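Unit 4: Showing a Robot a Task - by Hand and by Remote Control

Handout for the Brandale short course in practical automation
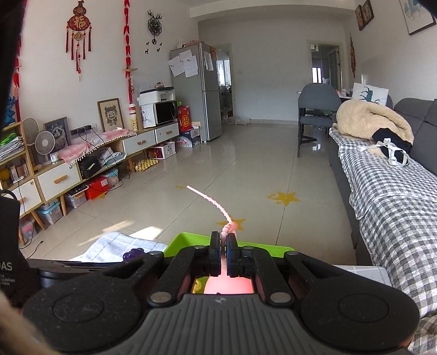 Last week we covered how a demonstration gets stored. This week is about how it gets made in the first place. There are two methods in this course, and you will try both before the written work is due.

12 shares 3 comments

1. Demonstrating by hand

You hold a gripper tool yourself and do the task with it. A camera on the tool records what the gripper would see if it were mounted on an arm. Your hand supplies the motion and the path is worked out afterward from the video and the motion sensors.

The main strength is speed. You can take the tool into a kitchen or a living room and start work in minutes. You also feel some of the contact through the handle, so light and bendy objects are easier to manage.

The main weakness is that your arm is not the robot's arm. You can twist your wrist and lean across a sofa in ways the robot can't copy. When the path is played back, some poses will be out of reach. In the Tiker set we use for the lab, 57 demonstrations were thrown out for this reason, leaving 888.

2. Demonstrating by remote control

Here you drive the real arm from a distance, with a controller or a smaller copy of the arm (the leader). The robot does the task and the record comes from its own joints. Every pose is one the robot can reach.

It is slower and more tiring. Most students push too hard at first, as the leader arm in our lab gives no sense of touch. Delay is a problem too. The lab setup runs at 69 milliseconds, and you will notice it when you try to close the fingers on something small.

3. Soft and thin objects

Rigid blocks are forgiving. A rubber toy, a cord or a strip of cloth is harder, for these reasons:

- The shape changes once you lift it, so the camera view changes as well.
- Where you pinch it decides how it hangs.
- A loose end can drag or catch on the rim of a tray.

Pick one grip point and stay with it for the whole batch. If you grip near the end in one demonstration and in the middle in the next, the robot may learn something in between that works for neither.

4. Before you record

Check that the lens is clean. Tie back long hair and tuck in straps. Look at the floor - glossy tile throws window light back at the camera, and tracking can slip. Household clutter is fine and you should leave it where it is, but don't move furniture halfway through a batch.

Start each demonstration with the fingers open and hold still for a moment at the end. Keep your failed tries in a separate folder. We will use them in Unit 6.

5. Work to hand in

Read the Dalsgaard notes, sections 2 and 3. Then choose one household task and write a page on which method you would use for it. Say what would go wrong with the other one. Groups using the Devanora arm should also note any pose it refused to take.

Due Wednesday, September 30, 2026, at the start of class. Lab sign-up is on the sheet outside room 2488.

5 comments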